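Can a machine do my chores yet?
March 14, 2024, by the Gorlow Home Desk

I get more mail on this than on anything else I write, so I've put my usual answers on one page. Short version: some chores, sort of, slowly!

Is anything past the vacuuming stage?

Picking up and putting down hard things is coming along nicely. Small fiddly jobs at a rack with pegs are where I'd look next, and right now that kind of work still goes through grippers held in a person's hands.

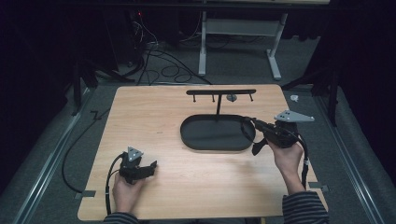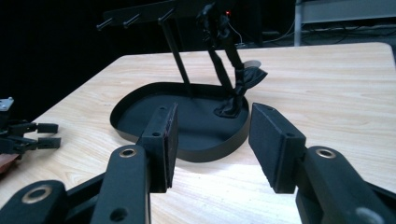

What about laundry?

Everybody's first question (mine too). Cloth is miserable for a machine. A mug is the same shape every time you reach for it, but a shirt never is. I watched the Wuria arm fold towels for a whole afternoon and it got through 36, which I could do during one phone call. They were nice and square, though.

Why is hanging something on a peg so hard?

You do it half by feel. You find the loop, open it up a little, nudge it over the end and let go. A machine has to find a floppy black strap against a black stand, and then guess where the loop went once it's been squeezed. Jultia says its trainers ran 952 tries at one hanging job before they liked the numbers, and they still wanted more.

Are shops and factories further along than homes?

Yes, by a mile. The Gasser line I visited packs 1201 boxes a shift with two people watching it. But the boxes all match, the floor is flat and there's no dog. My kitchen has none of that going for it.

Should I wait to buy one?

If you want help this year, get a good dishwasher and some hooks by the door. I'd hold off on anything with arms.

Last updated: March

Comments

tidyish: My vacuum ate a sock and I've trusted it with nothing since.

porchlight: Could you do one on dishes? Loading, I mean. The washing part is solved.

second_shift: I work on a packing line and the two people watching are busier than you'd think. Jams all day long.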